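Student project: two arms keep fumbling the hand-off when racking plastic cases

Posted in School and Club Robotics
3 replies

mikby_bench

Hi all! I'm on a four-person team in the automation elective at Trallham, and our term project is a tidy-up task with two arms on a rail. The job is to pick up long plastic cases from the counter and lay them on a tiered rack, sorted by color. The rack is wood with thin clear rods for shelves, so the cases sit on rods and not on a flat board (this matters, I'll get to it). We drive the arms by hand to record demos, then train on those, then let it go by itself and cross our fingers.

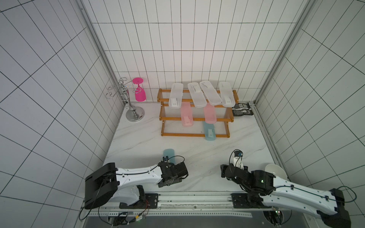 We have 14 sessions of recordings so far. Left arm takes whatever is on its side, right arm does the same, and if a case needs to end up on the far side of the rack we pass it across in midair. Placing by itself is pretty good, we got 79 percent on our last run of single placements. The passing is awful. Either both grippers let go, or neither does and they have a tug of war until I hit stop. The other thing is that when a case comes down on the rods at a slant it slides into the one next to it, and then the next grab is off.
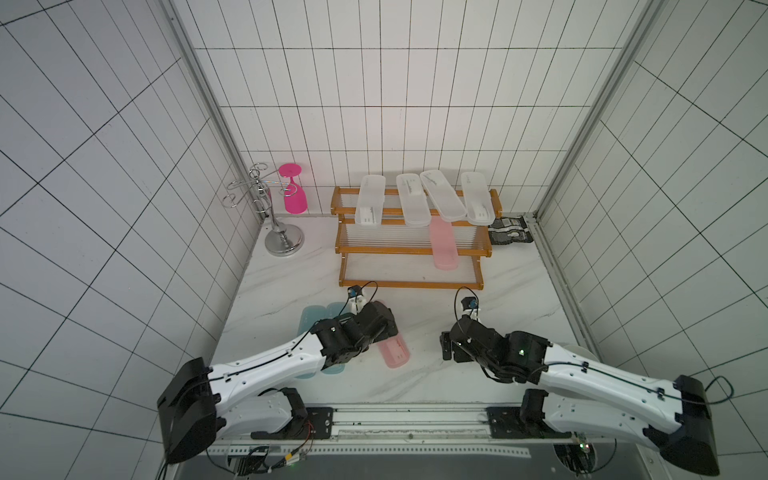
Cases on the rack and under the left gripper, arms over the counter.

My questions, I guess: do we record a ton more hand-offs, or do we drop the hand-off completely? And is there a trick for the rods? Our demo is on a Thursday in February and the rubric says both arms have to be "meaningfully used," whatever that means. Thanks!!

gearbox_alvarado

Drop the hand-off. Our class did something close to this and we burned more than half the term on passing stuff in the air. Put it down in the middle, let go, back off, and the other arm picks it up. It's slower but each half is just a pick and a place, and you already said those work. Two arms taking turns on the same case should count as meaningful use, but ask your teacher before you record anything new, because ours had a very different idea of it than we did.

Make sure the first arm really backs off, too. We'd pull it up a tiny bit and the second one would clip the cables.

plugitin10

have you tried just going slower

bernmont_clubroom

Slower helps a little, sure, but it won't fix the slanting. I coach the after-school group at Bernmont and we had a rack with rods as well, so let me go on a bit (sorry, this got long).

First, look at how you're recording. If you always start with the cases tossed down at random, and different people drive, the model sees every possible grip. We had 2,459 grabs saved and when we sat down and watched a pile of them, people were grabbing near the end, in the middle, on the label, all over. A case held by one end tips when you let go of it over rods. So we made a rule that everybody grabs at the middle, and threw out the recordings that didn't follow it. It hurt to delete them! But the slanting got a lot better with fewer demos.

Second, do one layout that's easy. Line them up side by side in front of the rack with the colors grouped and get that solid before you mess it up on purpose.
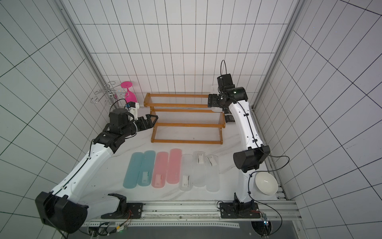 Page 2 of 2

bernmont_clubroom (continued)

Then turn one case a little, then two, and so on. We did 10 runs at each step and didn't move on till we were happy with it. Kids hate this part, they want to go straight to the big messy pile, and I get it.

Third, pick an order for the rack and stick with it. We filled the back tier first so the gripper wasn't reaching over cases on the front one. If your drivers each do it their own way the arms sort of dither in the middle, which looks hilarious and loses points.

And look at where your wrist cameras are pointing when you let go. Ours was staring straight past the case at the wall. We changed the angle and had to redo everything, so check that one before you record another minute.

mikby_bench

Oh wow, thank you. We have three different drivers and I'm pretty sure none of us grab the same way, so that's tomorrow's job. Teacher okayed setting it down in the middle. I'll post how the demo goes if I'm not too embarrassed.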